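Dell tower: which way up do I work on it, and what do I unplug first?

flerusier126
Posted in Desktops & Hardware — 2,394 views

I have an older black Dell tower that I want to add memory to, and maybe swap the hard drive while I'm in there. I have never opened one. Do I leave it standing up or lay it down? And do all the cables have to come off first? The seller at Termont told me 8 GB is the least I should put in. Budget is small.

3 replies

Tanguy_bench
Shut it down, pull the power cord, then hold the power button for a few seconds. Lay the tower on its side with the removable panel facing up and take the panel off. You don't have to disconnect everything. For memory you only need to reach the slots next to the processor, so just move any cable that crosses them. Push the clips open, line up the notch, and press down evenly until it clicks.

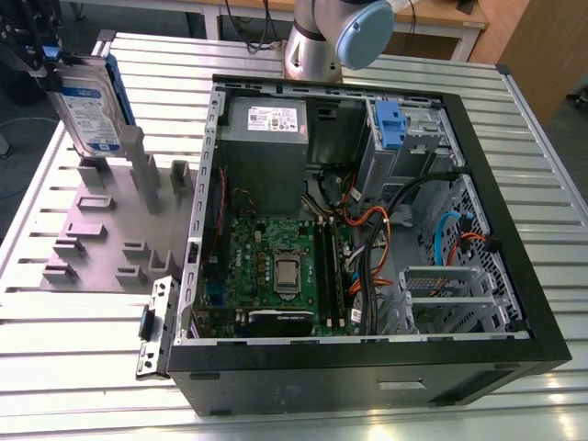 For the drive, take the data cable and the power cable off the drive end and leave the other ends where they are. Many Dells hold the drive with a blue plastic latch, so try that before you go looking for screws. Take a phone picture of the cables first. Touch bare metal on the case now and then if your room is dry.

flelus
Just blow the dust out and it will run faster. Mine did.

termont_mike2000
Check the service tag before you buy memory. Older boards take DDR3 and newer ones take DDR4, and the notch is in a different place. I bought the wrong kind in May and had to send it back — the store kept part of the money.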